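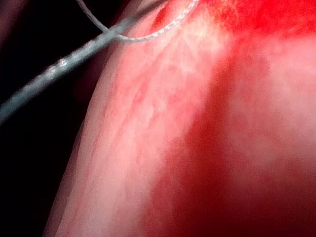 Brillel wrist camera kit

The Brillel is an add-on camera kit for small robot arms, sold by Stuleck and aimed at people who want a close view of whatever the gripper is working on. It consists of a camera, a clamp, a cable and a license for the viewing software. The kit was first offered in February under the name Brillel Close and has been sold without the second word ever since. Stuleck calls it "a complete answer to near-range vision," a claim that reviewers have not generally accepted.

Close-range images

At very short distances the camera gives up the outline of an object in exchange for its surface. A large pinkish-red object can fill most of the picture with its speckles and fine streaks on show and still be impossible to name from its shape. Depth of focus is shallow. A twisted string may come out with its strands readable while a gray rod crossing behind or in front of it is a blur with a white glint on it. Dark backgrounds go to nearly solid black.

Stuleck's sales pages present this as detail. Kaisu Heiskanen, who reviewed the kit for a hobby robotics newsletter, was less impressed and wrote that "detail of what?" was a fair question to put to the maker. Her view was that a close camera is useful mainly when a second one shows the whole work area, and the kit does not include a second one.

Hardware

The clamp fits the Brenon arm without changes. Owners of other arms need an adapter plate, sold separately. The cable runs along the outside of the arm and is held with clips, and several buyers have complained that it is too short for full wrist rotation. There is no built-in light.

Software

The viewer is called Onishi. It records, adjusts exposure and draws a colored outline around anything it takes to be a separate object. The outline feature is the most disputed part of the package. Stuleck advertises it as automatic object finding, but the manual says it needs a visible edge on all sides, a condition that close work often fails to meet. Pejman Zamani, the product manager, has said the wording on the sales page will be changed. As of August 2025 it had not been.

Price

The basic kit costs $1,817 and the version with the adapter plate $2,405. A yearly software renewal of $252 applies after the first 11 months - an odd period that the company has never explained.

Reception

Mirela Honorato praised the clamp and the clear manual but advised buyers to ask for a trial on their own materials, pointing out that the demonstration clips all use matte blocks on a white table. Stuleck offers no trial period.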